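Prolteo 91 precision screwdriver set: review after a summer of use

I bought the Prolteo 91 in June to replace a set that had lost most of its small bits.

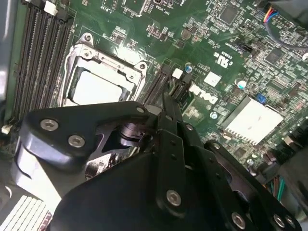 The old set came from a supermarket and lasted four years, so I had no real complaint about it, but the tips had rounded off and the magnet in the handle had come unglued. I wanted something that would do for office PCs, laptops and the odd pair of glasses, and I didn't want to spend a lot.

The set comes in a hinged plastic case a little longer than a paperback. The handle sits along the front edge and the bits stand in rows behind it. There is also a flexible shaft, a rigid extension, a pair of tweezers and two plastic prying tools. The 91 in the name refers to the full number of pieces. You get all the usual Phillips, Torx and hex sizes, plus a lot of odd shapes I haven't needed yet.

The handle is the best part. It is aluminium with a fine knurl, and the cap on the end spins freely, so you can press down with a palm and turn with two fingers. My last one had a rubber grip that went sticky. The bit socket holds firmly and the magnet is strong enough to carry an ordinary case screw upwards without dropping it. It will not hold a stainless screw, but no magnet will.

I've used it mainly on desktop machines from work. We had a batch to strip for parts in September and I did most of them with the PH2 and the T15, which still look fine. The PH00 is less good. It slipped on the bottom cover of a laptop, and when I looked at it under a lamp one of the points had worn down. Agata Mancuso, who has the same set, says hers did the same within a month. Prolteo sent me a replacement bit in a small envelope after one email, which was better than I expected, but I'd rather have had a harder bit to begin with.

The flexible shaft is fine for starting a screw and no use for undoing a tight one. It twists, then jumps. The rigid extension is much more useful and I leave it on most of the time.

The case is my main complaint. The bits are held in foam that grips too hard when new, and the labels are grey on black. In poor light I can't read them. I went over the sizes I use most with a white paint pen one Sunday, and that solved it. The lid catch is also weak. Put a bit of tape over it if the set travels in a bag.

I also tried the Cotent set that Filippos Koutsoukos keeps in his van. It has fewer bits and costs more, but the small Phillips sizes are clearly better made and the case shuts properly. If you mostly repair phones or laptops, get that one. For desktops and general jobs round the house, the Prolteo does the work and has a nicer handle.

Good: handle, magnet, rigid extension, quick reply from the maker
Bad: soft PH00, hard-to-read labels, weak catch

Four out of five. I would buy it again, with a spare PH00 in the same order.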